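Course notes, unit 4: Handling clothing with hand-held grippers
Instructor: Eun-seong Ma. Lab contact: Sławomir Urbańczyk

These notes cover the working rules for garment folding. Read them before your first lab block. The rules follow the Holtunen lab handbook, with our own changes marked in section 3.

The work jacket is the standard garment for this unit. 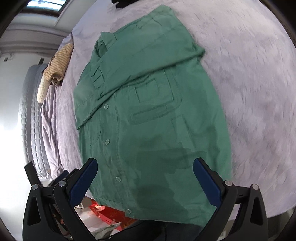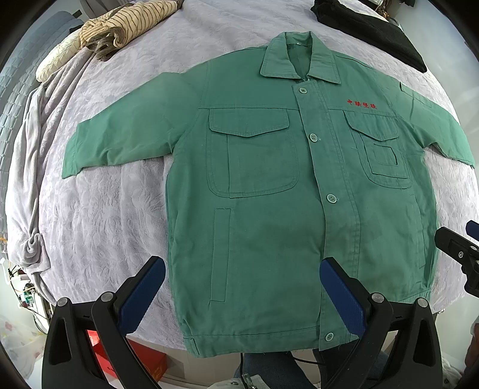 1. Before you start

Lay the jacket face-up with the collar away from you and the buttons closed. Smooth the sleeves out to the sides. Small creases are fine. Pull a sleeve straight if it has twisted at the shoulder.

Open both grippers fully, close them, and open them again. If a finger pad has shifted on its bracket, stop and see Sławomir. Do not tighten it yourself.

Clear the folding area. Other items may stay on the bed as long as they do not touch the jacket.

2. During the fold

Sleeves first, then the sides, then the hem up toward the collar. The order is the same for every run.

Grip cloth only. Do not close the pads on a button, a pocket flap or an adjuster tab. Buttons mark the pads, and a tab can pull the whole front panel out of line.

Let go completely before you move to the next grip point. Dragging cloth with half-closed fingers counts as a fault.

Keep your free clothing and any cables behind the grippers. If a cable crosses the work area, end the run.

If you miss a grip, you may try again twice. After the third miss, end the run and mark it as failed. Failed runs are kept.

3. Local changes

The handbook allows a hand to correct the cloth in the middle of a run. We do not. In the Pernance set from last year, 71 of 304 runs had to be dropped for this.

The handbook also sets no limit on session length. Ours is 40 minutes, then a break.

4. Run log

Write down the garment, the operator, the start position and the result. Use the Stisteo sheet, one line per run. Notes such as "bad fold" are not enough. Say which step went wrong.

Reading for next time: Szewczyk handout, part 2, on cuffs and collars. Bring your April log sheets.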